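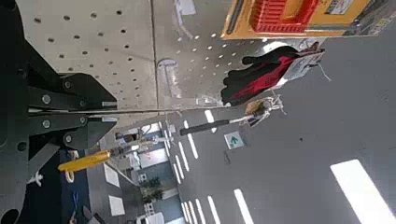

Sitzung vier: Datenblätter von Einsteiger-Smartphones lesen

Mitschrift plus Ergänzungen, unsortiert. Wer letztes Mal gefehlt hat: Funkbänder und SIM-Varianten stehen im Handout davor, wird hier vorausgesetzt.

Arbeitsmaterial ist das Datenblatt vom Oko (Hersteller Tiwari), dazu zum Vergleich das Cudau. Beide Blätter liegen im Kursordner, bitte ausdrucken oder auf dem Laptop offen haben. Auf dem Handy ist die Tabelle unlesbar.

Grundfrage für heute: Was sagt eine Zeile im Datenblatt aus, und was lässt sie weg? Die meisten Angaben sind nicht falsch. Sie sind unter Bedingungen gemessen, die in der Fußnote stehen oder gar nicht.

Speicher

Zwei Sorten, werden dauernd verwechselt. Arbeitsspeicher (RAM) und Massenspeicher (intern, Flash). In der Werbung steht oft nur "Speicher", gemeint ist dann fast immer der größere Wert, also Flash.

Angegebene Kapazität ist brutto. Davon geht ab: Betriebssystem, Recovery-Partition, vorinstallierte Apps, Reserve für Updates. Bei kleinen Geräten tut das richtig weh, weil der Systemanteil ja nicht mitschrumpft. Für den Käufer zählt, was nach der Ersteinrichtung frei ist. Steht beim Oko nirgends, beim Cudau in Fußnote, klein.

"Erweiterbar per microSD" – heißt erstmal nur: Steckplatz vorhanden. Nachfragen:
– Lassen sich Apps auf die Karte verschieben oder nur Fotos und Musik?
– Teilt sich die Karte den Schacht mit der zweiten SIM (Hybrid-Slot)?
– Maximale Kartengröße?

Virtueller RAM: Teil des Flash wird als Auslagerung benutzt. Deutlich langsamer als echter Arbeitsspeicher und nutzt den Flash ab. Manche Hersteller addieren beides zu einer Zahl. In der Übung bitte immer auseinanderrechnen.

Dann noch der Speichertyp, eMMC oder UFS. Bei billigen Geräten meist eMMC. Merkt man beim App-Start und beim Installieren von Updates, weniger beim Surfen. Wenn der Typ fehlt: eher vom langsameren ausgehen.
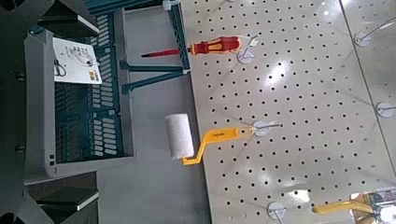

Display

Drei Angaben gehören zusammen: Diagonale, Auflösung, Pixeldichte. Aus zweien folgt die dritte. Rechenweg: Pixel in der Diagonale (Pythagoras über Breite und Höhe) geteilt durch Zoll. Beim Cudau stehen 461 ppi im Blatt, bitte nachrechnen und den Rechenweg abgeben, nicht nur das Ergebnis.

"HD+" und "FHD+" sind keine exakten Auflösungen! Das Plus sagt nur, dass das Format länger ist als das klassische. Immer Pixelzahlen hinschreiben.

Bildwiederholrate: Oko mit 60 Hz. Völlig ok für die Klasse. Höhere Rate kostet Akku und bringt wenig, wenn der Prozessor die Bilder nicht nachliefert.

Helligkeit: Angabe in Nits. Unterscheiden zwischen typisch und Spitze. Spitzenwert gilt für eine kleine Fläche und kurze Zeit. Wirbt ein Blatt mit 1000 Nits ohne Zusatz, dann als Spitzenwert behandeln, solange nichts anderes belegt ist. Draussen in der Sonne zählt der Wert über die ganze Fläche.

Frage aus dem Kurs: ob man LCD oder OLED am Datenblatt erkennt, wenn der Typ fehlt. Hinweis kann "Always-on" sein, auch Fingerabdrucksensor unter dem Glas. Kein Beweis, nur Indiz. Marketingnamen fürs Panel helfen gar nicht, die denkt sich jeder Hersteller selbst aus.

Prozessor

Kernzahl allein: wertlos. Acht alte, sparsame Kerne können langsamer sein als vier neuere. Wichtig: Kerntyp, Takt, Fertigung, Grafikeinheit. Takt ist immer der Maximaltakt des schnellsten Kerns, Dauerlast sieht anders aus. Wärme – kleines Kunststoffgehäuse, kein Platz, also wird gedrosselt.

Benchmarks: nur vergleichen, wenn gleiche Version vom Testprogramm. Über Versionen hinweg sind die Punktzahlen Unsinn.

Ernő Győri hat in seinem Gastvortrag den Punkt gemacht, dass bei Einsteigergeräten der Prozessor oft überschätzt und der Speicher unterschätzt wird. Ruckeln kommt häufig vom Flash oder von zu wenig RAM. Folien dazu reiche ich nach, hab sie nur halb. 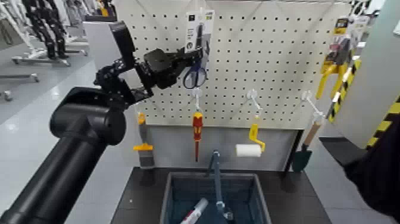
Akku und Laden

Kapazität in mAh. Laufzeit folgt daraus nicht direkt, hängt an Display, Modem, Prozessor, Software. Gleiche Kapazität, anderes Gerät, andere Laufzeit.

"Standby bis zu": gemessen ohne Nutzung, meistens mit einer SIM, guter Empfang, alles Mögliche abgeschaltet. Schlechter Empfang frisst am meisten. Beim Oko steht 14 Tage Standby, ohne jede Messbedingung. Für die Hausaufgabe notieren, welche Angaben man bräuchte, um den Wert überhaupt prüfen zu können.

Ladeleistung in Watt ist ebenfalls ein Spitzenwert. Läuft im unteren Bereich, danach regelt die Elektronik runter. Und: Liegt ein passendes Netzteil bei? "Unterstützt Schnellladen" heißt nicht, dass das mitgelieferte Netzteil das kann. Oft liegt garkeins mehr bei, dann zum Preis dazurechnen.

Ladezyklen: ein Zyklus ist eine volle Kapazität in Summe, also zweimal halb laden = ein Zyklus. Angaben dazu nur brauchbar mit Restkapazität am Ende.

Kamera

Megapixel sagen wenig. Sensorgröße, Blende, Stabilisierung, Software. Billige Geräte fassen gern mehrere Pixel zu einem zusammen (Binning), das gespeicherte Foto hat dann weniger Pixel als beworben. Ist technisch sinnvoll bei wenig Licht, nur die große Zahl auf der Packung führt in die Irre.

Mehrere Linsen auf der Rückseite: prüfen, was jede tut. Makro und Tiefensensor mit sehr niedriger Auflösung sind meist Füllmaterial. Eine ordentliche Hauptkamera ist mehr wert. "Interpoliert" im Kleingedruckten = hochgerechnet.

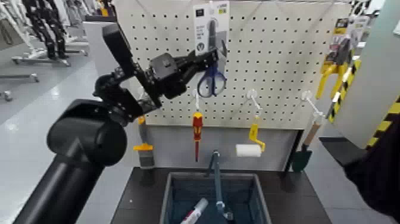 Software und Updates

Hier steht im Datenblatt am wenigsten, ist für die Nutzungsdauer aber das Wichtigste. Zu trennen:
– Versionsupdates (neue Android-Version)
– Sicherheitspatches (laufend, oder eben nicht)
– Frist ab wann? Ab Marktstart oder ab Kauf. Fast immer Marktstart.

Wer ein Auslaufmodell im Angebot kauft, hat einen Teil der Frist schon verloren. Abgespeckte Android-Ausgaben für wenig RAM: in Ordnung, vorher aber prüfen ob die Banking-App darauf läuft.

Preis

Ankündigungspreis, unverbindliche Empfehlung, Straßenpreis, Preis mit Vertrag. Vier verschiedene Sachen. Beim Vertragspreis immer Gesamtkosten über die Laufzeit rechnen, also Anschlussgebühr plus Monatsraten plus Einmalzahlung, minus das, was der Tarif ohne Gerät kosten würde. Der Rest ist der Gerätepreis.

Beispielblatt vom Händler Dristitz: Anzahlung groß gedruckt, Versand und Restbetrag in der Fußnote. Das Blatt machen wir nächstes Mal komplett durch.

Aufgaben bis November

Oko und Cudau in eine gemeinsame Tabelle bringen, Zeilen wie oben. Fehlende Angaben als "k. A." eintragen, nicht raten.
Zu jeder "bis zu"-Angabe die Messbedingung daneben oder vermerken, das sie fehlt.
Pixeldichte nachrechnen, siehe Display.
Eine halbe Seite: Welches der beiden Geräte für jemanden, der vor allem telefoniert, Nachrichten schreibt und den Fahrplan nachschaut? Begründung nur mit Werten aus der Tabelle.

Abgabe als PDF in den Kursordner, Name im Dateinamen. Taschenrechner mitbringen.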